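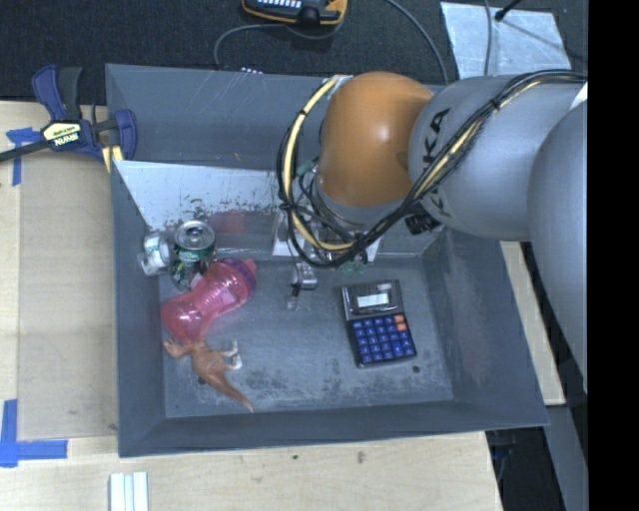

14 Jan 2023. Fragkou evaluation kit, bin picking cell, entry by Stella Minja. The loan unit from Plekus consists of the two-finger gripper, the grasp planner license and a service contract that we have not signed. Purpose of this entry is to record setup state and first impressions before Kheri and I disagree about them from memory. Mixed bin as now loaded: calculator on the right half, and along the left side the pink bottle, the toy dinosaur, the can and the smaller container. The calculator is the item I care about most. It lies flat, it has a dark case, and its keypad gives the planner a lot of fine texture that has nothing to do with where a finger should go. The bottle is translucent, so depth data on it will be poor whatever we buy.

Mounting. Flange adapter supplied by Plekus fits the KUKA without rework. Manual gives one torque value for the adapter screws and a different one in the appendix. Awuor wrote to them, they confirmed the appendix value. Marked up our copy of the manual. The other copy, in the cabinet, still needs the same correction.

Cabling. Worst part of the kit so far. The harness is one fixed length, and on our arm the excess has to go somewhere. At present the bundle is tied back and loops around the wrist in front of the joint. It does not pull at the home pose. I limited joint 6 in software until we know what happens at the far end of travel. Limit is in the cell config under the heading "Fragkou temp". Do not remove it without rerunning the slow sweep.

Plekus lists a shorter harness as an accessory. Jirayu asked for a price and was sent the full catalog.

Bin. Clamped at the left, tape on the table for position. If the bin is moved, put it back to the tape and run the 2 minute registration check anyway. In December we trusted the tape alone and lost an afternoon of Rulleo data to an offset that should have been caught in the first pick.

Software. Planner runs on the Baster machine. Installation needed an older driver than the one we had. Awuor kept the previous disk image, label on the drive. After that the service started on the first try and found the gripper by itself. The web panel is plain and usable. Log files are written in local time with no zone given, and our own logs are UTC. The merge script handles this now, but anyone opening the raw files by hand should keep it in mind.

License check is done online at every start. Jabari pulled the network cable with the planner running and it kept going. A restart with the cable out failed with a message that mentions the camera and says nothing about the license. Reported to Plekus. This matters for us, as the second cell has no outside connection and is not going to get one. They say an offline license exists. I want to see it in the quote as a line item.

Trial plan. Each run is 300 attempts on the mixed bin, same object set, reshuffled by hand between blocks. Baseline is our own planner with the old fingers. Second condition is our planner with the Fragkou gripper. Third is the full kit. Without the second condition we cannot say whether any difference comes from the hardware or the software, and the software is the expensive half. Kheri would prefer to skip it to save bench time. I have scheduled it. He can move it to the end if he wants, but it stays in.

Failure codes as for Rulleo: no plan, no contact, slip on lift, drop in transfer, double pick. One addition, "wall", for any attempt stopped by contact between gripper and bin. The bin walls slope outward, which helps, but objects resting near the left wall leave little room for a finger on that side. The planner has a wall clearance setting, default is conservative. Leave it at default for the first run and write down the value, it is not stored in the results file.

Fingertips. The kit comes with one spare set. Plekus describes the tips as a wear part and gives no interval. Check and photograph them after every block, same lamp, same side. If a tip has to be changed in the middle of a block, the block is discarded.

Cost. The quote stands at 2688 for the first year of service, hardware separate. Covers remote support and updates. On-site visits are extra. The response time in the contract is counted from when they open the ticket, so the wording needs to change to when we send it. Jabari has the draft and will return it with that clause marked.

First impressions, to be held against me later. The gripper is well made and I would keep it. The planner is acceptable and I have no view yet on whether it beats ours. The harness and the license handling are both below what I expect at this price. Documentation is uneven: the chapter on calibration is good, the chapter on error codes lists fewer codes than the panel can produce. Code 6 came up once during setup and is not in the book. It cleared on reset. Ticket opened.

Open items:
Harness price, Jirayu.
Offline license in writing, Jabari.
Slow sweep with joint limit removed, Kheri and me together, one person on the stop.
Correct cabinet copy of the manual, Awuor.
Meaning of code 6, waiting on Plekus.
Baseline run starts once the sweep is done. Log sheets are in the Rulleo folder, use the new ones with the "wall" column.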